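Unit 4: Sorting and tray layout for small electronic subassemblies

Course notes, E. Guerra. Revised 8 October 2021.

**4.1 Purpose of the tray**

Loose boards are handled on a tray and never directly on the bench. The tray confines small hardware, gives the work a fixed location, and allows a job to be moved without touching the parts. A rim high enough to stop a rolling screw is sufficient. Deeper trays obstruct access at a low angle and are used for storage only.

The tray is lined with a plain white sheet. Solder fragments and clipped leads show up against it, and the sheet is replaced between jobs. Do not use printed paper. Lint-bearing towels are also excluded.

**4.2 Bin placement**

Bins are set on both sides of the tray, with the center left open. The minimum arrangement is:

- left side: incoming parts and parts awaiting inspection
- right side: accepted parts and rejects

Bins of one color are acceptable if position alone carries the meaning. In that case positions are fixed for the whole shift and recorded on the job sheet. Moving a bin partway through a batch invalidates the count for that batch.

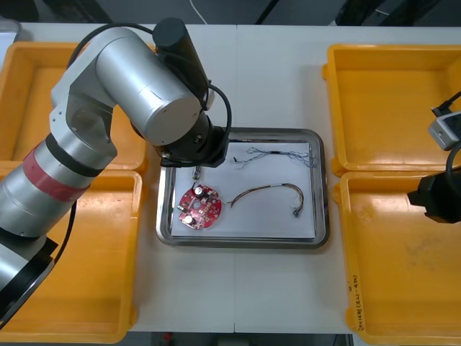 Transfers run from left to right. A part that has crossed the tray does not return to the incoming side; if a second inspection is needed, it is logged as a new entry. Batch size for the practical is 16 boards, with 3 additional boards held by the instructor as spares.

**4.3 Boards and leads**

Place the board flat, component side up. Tall parts such as can capacitors take the first impact when a board is dropped or stacked, so boards are never stacked in the tray. Hold by the edge. Where the outline is irregular, choose two opposite points clear of components before lifting.

Wires are laid to one side of the board in a single bundle. Crossing leads over the board leads to snagging and, on older assemblies, lifted pads. Do not use a wire as a handle.

Capacitors are to be treated as charged until measured. See the discharge procedure in Unit 2 (Acharya).

**4.4 Records**

Each entry gives part number, bin of origin, destination bin, and initials. The Koltar form is used in the lab; the older Granano form is accepted until the August intake.

**Exercise.** Process one batch in 30 minutes. Submit the job sheet and a sketch of the bin positions to D. Gowda.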